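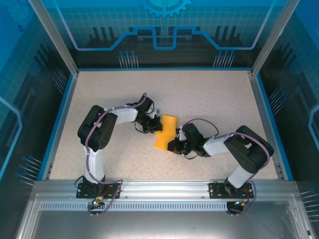 Trelell Doppelarm-Station mit Sunerach-Lernpaket im Test

Wer Roboter an Stoff lernen lässt, hat es schwerer als bei Klötzen oder Bechern. Ein Tuch hat nach jedem Griff eine andere Form, und eine Falte, die an der einen Hand entsteht, verschiebt die Kante an der anderen. Trelell verkauft für solche Versuche eine Tischstation mit 2 Armen, Sunerach liefert das Verfahren dazu: Vorführungen aufnehmen, Modell trainieren, Modell auf derselben Station laufen lassen. Wir haben beides bei uns im Labor an Faltaufgaben mit kleinen Stoffstücken ausprobiert.

Aufbau

Die Arme sitzen auf schwarzen Montageplatten an der vorderen Aluminiumschiene und lassen sich nach dem Lösen der Schrauben seitlich verschieben. Das ist praktisch, will aber überlegt sein. Eine Aufnahme, die mit einem anderen Abstand der Arme entstanden ist, war für das Training bei uns nicht mehr zu gebrauchen. Gonzalo Valcárcel hat die Position deshalb mit einem Strich auf der Schiene markiert. Eine Skala ab Werk wäre besser gewesen.

Die violetten Kabel laufen außen an den Armen entlang, mit einer Schlaufe über dem Handgelenk. Man kommt gut an sie heran. Bei weiten Drehungen muss man trotzdem auf sie achten, und einmal ist uns während einer Aufnahme ein Stecker herausgerutscht. Die Elektronikplatinen vorn haben kein Gehäuse. In einem Labor geht das, in einem Kursraum würde ich eine Abdeckung anbauen.

Die Tischfläche ist hell und gesprenkelt. Orangegelber Stoff hebt sich davon deutlich ab. Mit einem beigen Leinentuch hatten wir dagegen Mühe: Das Modell griff öfter neben die Kante. Die bedruckten Wände mit Zahnrad und Leiterbahnen sind Geschmackssache. Eine Messung, ob das Muster das Training stört, haben wir nicht gemacht.

Verfahren

Aufgenommen haben wir 700 Vorführungen, den größten Teil davon hat Araceli Manzano gesteuert. Sunerach sagt pro Schritt keine einzelne Bewegung voraus, das Modell gibt eine kurze Folge für beide Arme gemeinsam aus. Beim Falten merkt man das. Die Greifer kommen am Stoff zusammen, ohne aufeinander zu warten, und die Übergabe von einer Seite zur anderen läuft flüssig. Mit dem älteren Verfahren von Nilsuwan, das die Arme getrennt behandelt, blieb bei uns häufig ein Arm stehen, während der andere das Tuch schon wegzog.

Schwach ist die Fehlerbehandlung. Rutscht der Stoff aus den Fingern, macht das Modell in der Regel weiter, als wäre er noch da. Wir haben daraufhin absichtlich misslungene Griffe samt Korrektur vorgeführt und neu trainiert. Das half beim linken Arm mehr als beim rechten. Eine Erklärung dafür haben wir nicht.

Ergebnis

Nach dem zweiten Training haben wir 114 Durchgänge gezählt. In 11 davon war die Faltung unbrauchbar, meist mit schräg liegender Oberkante. Die Startlage des Tuchs wurde jedes Mal von Hand verändert, allerdings nur in dem Bereich, der auch in den Aufnahmen vorkam. Bei Lagen nahe am Tischrand greift das Modell unsicher, und diese Fälle stecken nicht in der Zählung. Andere Stoffdicken fehlen ebenfalls.

Bedienung und Dokumentation

Die Aufnahmesoftware läuft stabil. Missratene Vorführungen lassen sich sofort verwerfen, beschriften kann man sie erst hinterher. Das Handbuch beschreibt die Kalibrierung ordentlich, die Trainingsparameter knapp. Den Hinweis, dass die Kameras vor jeder Sitzung neu geprüft werden sollten, fanden wir erst im Anhang.

Für Gruppen, die zweiarmiges Greifen an weichem Material untersuchen, ist die Kombination zu empfehlen. Wer nur einen Arm braucht, zahlt hier zu viel mit. Den Vergleich mit der Station von Dultley reichen wir nach, sobald Ezequiel Garrido die Versuche mit demselben Stoff wiederholt hat.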